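Windano folding craft table: review after a year of use

Posted 2023-11-12

I bought the Windano table to replace an old pasting table that had started to sag in the middle. I wanted something I could leave up in the back room most of the time and fold away when we have people to stay. It has now been through a year of sewing, wrapping, paper cutting and a fair amount of paperwork, so I can say what it is like to live with.

Delivery and assembly

It came in one flat box from Klinhom, the only shop I could find with it in stock. The box was heavy and awkward on the stairs. The top arrives fully made up and you fit the legs yourself, with nine bolts and a hex key that comes in the bag. The instructions are drawings only, and the second drawing shows the cross brace the wrong way round. If you follow it you will find the holes don't line up. Turn the brace over and they do.

I had a long screwdriver and a spare hex key to hand and was glad of both, as the key supplied is soft and began to round off before I had finished. One of the rubber feet was missing. I emailed Klinhom and a bag of five arrived a few days later, so I now have spares.

Height and stability

There are two heights. The lower one suits sitting on an ordinary dining chair. The higher one is meant for standing and is fine for cutting out fabric, though I am fairly tall and would have liked it a little higher still.

At the lower setting it is steady enough for a sewing machine at full speed. At the higher setting it moves. It doesn't feel as if it will fall over, but if you lean on one end to press down on a ruler you feel the other end shift. Tightening the bolts helps for a month or so. I checked them again in October and most had worked a bit loose, so I would put that down as a regular job.

The fold

The legs fold flat underneath and lock with a sprung catch on each side. The catches were very stiff when new and one pinched my thumb badly. They have eased with use. Folded up, the table stands behind a door without much trouble, but there is no handle, and I think there should be at this price. Carrying it through the house on your own means gripping the edge of the top and hoping for the best with the door frames.

The surface

The top is easy to wipe. Tea comes off, and so does PVA glue if you catch it the same day. Pencil needs a rub with a damp cloth. It does mark if you drag anything with a metal base across it, and I have one long scratch from a heavy stapler. For anything messy or sharp I would cover it up first. A cutting mat is the obvious choice but the large ones are dear, and a big sheet of paper does perfectly well for glueing.

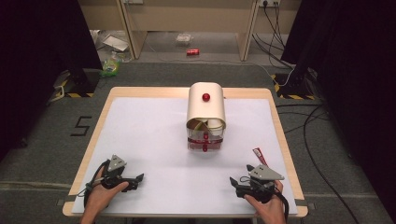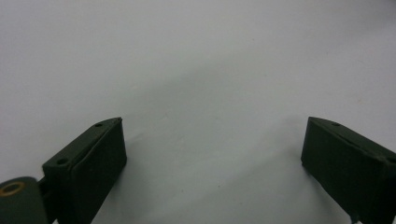

The other thing to know about is the edge. It is square, with only the slightest rounding at the corners, and after an hour of writing my forearms notice it. I tried a strip of foam, which looked awful and came off in the heat. A folded towel does the job.

Compared with the Duvolano

Before this I borrowed a Duvolano table for a few weeks. It is lighter, has a proper carrying handle and folds in half, so it fits in the boot of a small car. It also has a join down the middle of the top, and pins and crumbs collect in it. If you go to craft fairs or teach in village halls, I would get the Duvolano. For a table that stays in the same room nearly all the time, the Windano is the better one.

Price

I paid just over £100 including delivery. I have since seen it at the Illville garden centre for a bit less, though only in the dark finish, and you would have to get it home yourself.

Would I buy it again? Yes, for the size of the top and for how steady it is at sitting height. I would not pay extra for the matching drawer unit, which hangs on the side brace, gets in the way of your knees and has to come off every time you fold the legs.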